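Ceston Linen and Costume Store
Second progress report to the Dijkstra Fund
1 November 2005
Prepared by Ward Maes

Summary

We are a little behind on sorting, a little ahead on spending, and exactly on schedule with complaints about the stairs. The grant was for clearing, sorting and refolding the textile stock that Ceston took over when the Butesdale hall closed. The last report ended with everything in bags. Most of it is now out of the bags, and progress of this kind looks a good deal worse than where we started.

Sorting

The Butesdale inventory promised 56 bags. We received 47. Kristof Postma has written to Butesdale twice about the other nine and has had one reply, which thanked him for his interest. Until we hear otherwise I am treating the inventory as a work of optimism and reporting only on what is in the building.

Of the three categories in our proposal (keep, mend, pass on), the second has grown the most. Lumturie Živković does the mending assessments and has firm views on what counts as a hem. She has rejected several pieces I had already moved to the keep shelves, and I have moved them back. We have also added a fourth category, which the labels call "ask Lumturie."

Large pieces

These have been slow. A bedsheet can be folded by one patient person at a table. A stage cloth needs two people and a floor, and our only clear floor is the upstairs sitting area, so the large pieces go up there in batches and come down again folded. Issa Masri and Kobe Dekker have taken on most of this. Their method is to open each piece out completely, look it over, note any marks or repairs, and fold it to the shelf width. My own method, which was to fold first and look later, has been retired.

The pale cloths are the awkward ones. They show every smudge, and a smudge that washes out looks much the same as one that will be with us forever. We have stopped guessing. Anything doubtful gets a card and waits for the laundry run.
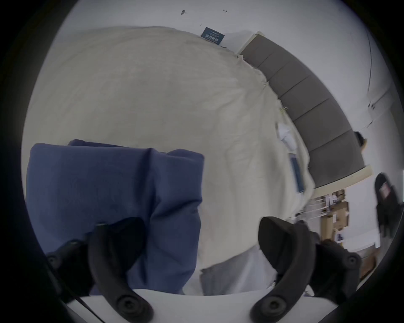 Dark fabrics are being kept together on the lower shelves, where the lint can become somebody else's problem — mine, as it happens, according to the new cleaning schedule. Any label or tag already on a piece stays on it, including those none of us can read, and Kristof copies what he can into the stock book.

Spending

The original budget allowed 1,000 for shelving, boxes and laundry. The shelving from Nundent came in over the quote after delivery was added, and we covered the difference by buying fewer boxes. This was sound reasoning until we needed the boxes. I would like to move what remains of the printing line across to boxes, if the Fund agrees. Hardly anyone has asked for the printed leaflet.

Next period

We expect to finish the large pieces before the end of November and start the costume rails after that. I will send the completed stock list with the final report, along with any further news from Butesdale.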